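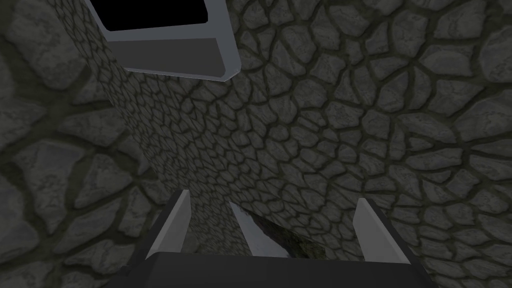 Imagens: simulador Cliltstead / Oliwia Nowakowski

Fio sobre boas práticas em simulação, que adoro! Revi hoje as 11 regras da célula Trarkau. A 1.ª: pinça aberta e parada antes de aproximar da parede.

2/ Regra 4, a minha favorita: dois braços, duas zonas. Um só entra na zona do outro com autorização registada.
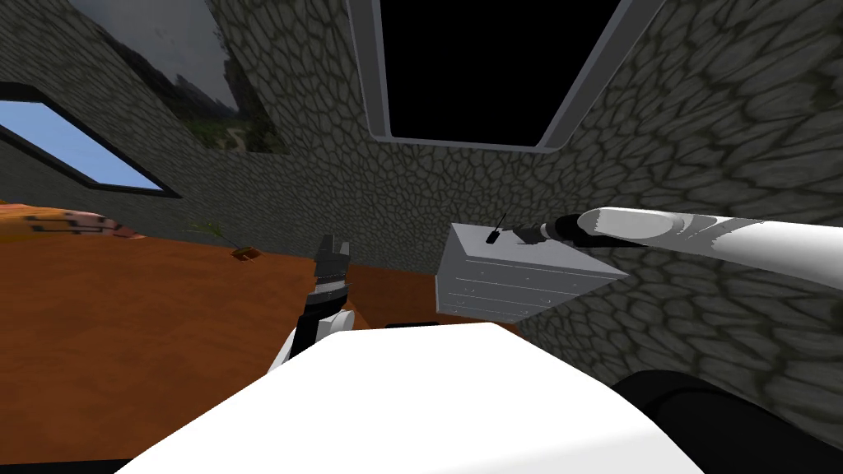 Braço esquerdo sobre a mesa, direito junto à cómoda.

3/ Regra 7: cada objeto tem ficha com massa, atrito e orientação. Sem ficha, não há ensaio!

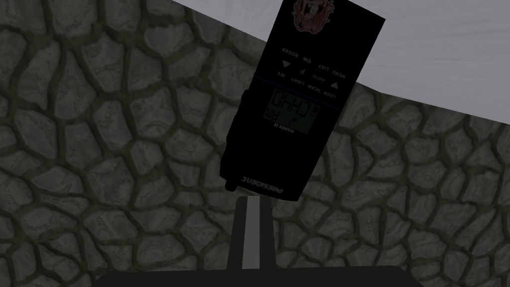

4/ E a orientação regista-se sempre, mesmo com o objeto de pernas para o ar. Em fevereiro reescrevemos essa parte e ficou tão mais clara :)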